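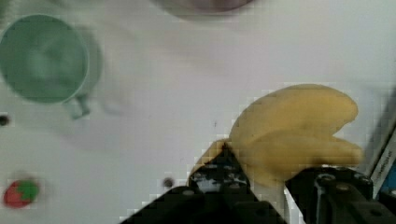 Bananas in the grip, with the mug and the strawberry out on the white table.

The Banana Shift

By the time I got my coat off, Alfie Ackroyd was already yelling at the bananas.

"Come on, come on, you had it! You had it!"

I ran over (you ran when Alfie yelled, it was usually either very good or on fire) and looked up at the screen over station four. The wrist camera was pointed straight down at the table and there they were, the yellow bunch, tucked between two black fingers like they'd grown there.

"It's got them," I said.

"It's got them now. You missed the part where it tried to pick up the shadow."

I should say what we did at Busent, before all this. People rented toy kitchens from us, day cares mostly, and libraries, and one dentist in Warkis who went through plastic strawberries at a rate I never understood. The sets came back in tubs, everything jumbled together and sticky, and after the wash somebody had to stand at a table and sort it all into sets again. For six years that somebody was me. I knew a Busent mug from a mug some kid had slipped in from home just by the weight of it. I could do it with my eyes shut, and by late afternoon I sort of was.

Then in April the arm came, and it was called the Rarero, and I hated it for one whole morning.

I really did! I'd made up my mind. I had a speech ready for Cameron Donnelly, who ran the floor, about loyalty and my wrists and the Christmas I'd come in with a fever. I found her kneeling under the table with a cable in her teeth, and she took it out and said, "Oh good, you. It can't tell a strawberry from a tomato. How do you tell a strawberry from a tomato?"

And I opened my mouth and had no idea.

"The leaves," I said finally. "But not really the leaves. It's how they roll. A tomato goes where you push it and a strawberry comes around in a curve and ends up by your elbow."

She sat back on her heels and looked at me like I'd handed her a birthday cake. "Say that again," she said. "Slowly. I'm going to write it down."

That was my speech, gone. I never gave it.

So the job turned into something else, and I wish I could tell you how strange and great that was. I'd spent six years learning things I didn't know I was learning. Which way up a cup likes to land. That you take the bowl last because things hide behind it. That you never pinch a bread roll at the ends. Cameron would put a few pieces on the table and I'd take the controls and guide the arm through it, over and over, and the arm would go away and chew on what I'd shown it and come back a tiny bit more like me. It even started pausing before the mugs. I pause before the mugs! I'm checking for raisins!

It wasn't all sunshine. Alfie had been on the night side, and the night side was ending, and everybody on it knew before they were told. We had a meeting in the break room where the man from the head office used the word "journey" and my friend Dee got up and left in the middle of it. She went to the bakery on Trương Street and she says the hours are better and the people are worse. I miss her at lunch. I ate with her every day and then I didn't, and no amount of clever machinery makes that a nothing.

Alfie stayed because he asked to. He walked into Cameron's office in his big boots and said he wanted to be on whatever the arm was on, and she asked what he knew about robots, and he said he'd raised 2 sons and a goat. She gave him a trial. He turned out to be wonderful at the part I was worst at, which was watching it fail. I'd grab the controls back the second it wobbled. Alfie would stand there with his arms folded, breathing through his nose, and let it get itself all the way into trouble.

"You've got to see where it goes wrong," he told me. "If you catch it early you only find out where you get nervous."

That morning he'd been on the bananas since before seven. The bananas were the hard one. They're a curve on top and a bunch of bumps at the end, and there's a notch between the tips that a finger loves to slide into, and then the whole thing spins and goes off across the table and knocks into everybody else. We had a list of pieces taped up by the screen, 21 of them, and every one had a check mark by it except the bananas. Somebody had drawn a little frowning face there instead. (It was me.)

"Where's it holding?" I asked.

"Down by the stem. The thick part." He leaned in close enough to fog the screen. "You told it that?"

"I never told it that. I go over the top."

"Well, I go over the top too."

We both looked at it. I bent my hand in the air, over an invisible bunch, and tried it, thumb low, fingers low, right down by the dark end. Then I went and got a real one from the spare tub, a real toy one I mean, and set it on the sorting bench and picked it up the way the arm had.

It didn't spin. It came up so easily! Six years I'd been grabbing those things over the top and feeling them twist, and fixing the twist with my little finger, thousands of times a season, and I'd thought the ache in that finger was just being over forty.

"Alfie," I said. "Alfie, try this."

He tried it. He set it down and tried it again. He started to laugh, a big wheezy one, and had to hold on to the bench.

"Call Dee," he said. "She'll be furious."

I was already looking for my phone. Cameron had come out of her office to see what the noise was, coffee in one hand, and Alfie was pushing a plastic banana bunch at her and telling her to forget everything she knew. On the screen behind them the arm was holding on, waiting for one of us to tell it which tub.

"Left one," I said, and went to press the button.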